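## Bimanual handover: keep the hesitant episodes or cut them?

**nleroux** · 2022-11-23

We are collecting teleoperated demonstrations for a two-arm handover at the Janduvport lab. The task: one arm picks up a white plastic part, presents it near the middle of the floor, the other arm takes it, first arm releases. Total so far is 2300 episodes from 4 operators, recorded since August.

The question is what to do with hesitation. In a large share of episodes the receiving arm approaches, stops short, backs off, and comes in again at a different angle. The part does get transferred. The pause before the second approach can be as long as 18 seconds with a new operator.

A policy trained on everything learned to stop. It moves to a spot near the part and stays there. A policy trained only on clean transfers does the handover when the part is presented well and has no recovery when it isn't.

Views for reference, fixed camera first and then one of the wrist cameras: 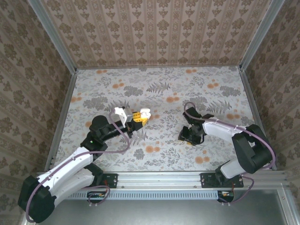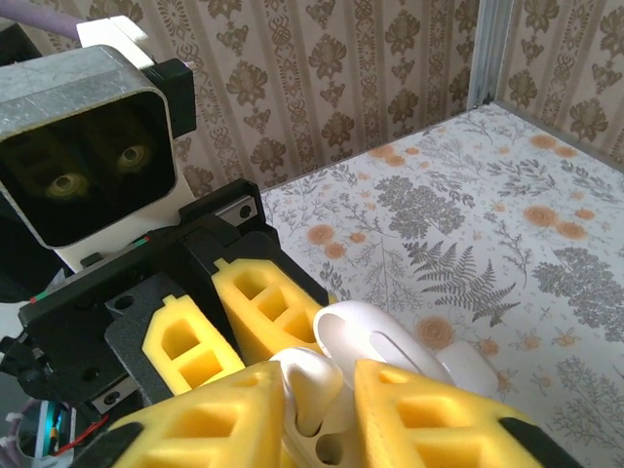
Current labels per episode are success/fail, operator, background set, and part orientation at start. There is no label for pauses. I can compute one from joint velocity, but I would like to hear how other groups set the threshold before I relabel the whole set.

Ntombi Le Roux

---

**slotted_rail**

Trim, don't drop. Find runs where both arms are below a velocity threshold and both grippers are static, and cut them down to a few frames. You keep the second approach, and that is the part you want. The stall comes from having hundreds of frames where the right action is "nothing" and the observation barely changes.

We did this on the Gaillard cell with single-arm insertion. The stalling went away and nothing else in the pipeline changed.

---

**hdunleavy**

I disagree with trimming as a first step. If the policy sees any history at all, you have just introduced jumps between frames that never happened on hardware. Cable sway, a part settling in the fingers, all of that becomes discontinuous. With soft fingers it is worse. Foam relaxes under load for a while after the grip closes, and a trimmed episode hides that.

I would go back to collection. Why are operators stopping? In my experience it's nearly always that they can't see the contact. If the presenting gripper blocks the wrist view of the receiving one, the operator stops and switches to the fixed camera. Your pause is a camera switch.

Harriet

---

**nleroux**

> Your pause is a camera switch.

Partly. I logged which view each operator had selected for one session. Many of the long pauses contain a switch, and the rest do not. The rest seem to be operators replanning when the part has rotated in the grip.

> you have just introduced jumps

Our policy takes a single observation and no history, so that objection has less weight here. I take the point about the fingers.

---

**m_okapi**

What does "background set" mean in your labels? Are you swapping the floor print and wallpaper between sessions?

---

**nleroux**

Yes. Walls and floor are lined with printed paper and we change it between sessions. The set ID goes in the episode metadata. Operators complained at first about the busy prints because depth is harder to judge on the monitor.

---

**m_okapi**

Then check pause length against background set before doing anything else. If the long pauses cluster on certain prints, your policy can learn "this floor means wait." You would not catch it with a success/fail label. Same check for operator.

---

**hdunleavy**

Seconded. That's cheap to run and I should have asked for it first.

---

**slotted_rail**

Still think trimming is fine for a policy with no history. Going back to collection costs operator weeks. A script costs an afternoon, and if it fails you have the raw logs.

One practical note: use commanded velocity as well as measured. On the Davton controllers the measured signal has enough noise at rest that a low threshold misses half the pauses, and a high one eats slow, careful approaches.

---

**nleroux**

Ran the check m_okapi suggested.

- Pause length by background set: no clear pattern, except that the first set used has longer pauses. It was also the set everyone learned on.
- Pause length by operator: strong. 2 of the operators account for most of the long ones, and both improve over time.

Plan for now is to leave the raw episodes alone, write pause segments into a sidecar file, and train with those segments down-weighted in the loss. No frames get deleted, so there are no jumps. The earliest sessions from the slower operators are excluded from the next run and kept on disk.

The recorder is Gavotard with our own export script. If anyone has a sidecar format that already works with it, please post it. Ours is a CSV with episode ID, start frame, end frame, and label.

---

**slotted_rail**

CSV is fine. Add a column for the script version that produced the row. You will change the threshold.

---

**hdunleavy**

And keep a held-out group of presentations where the part is rotated in the grip. Otherwise you'll be measuring recovery on handovers that don't need any.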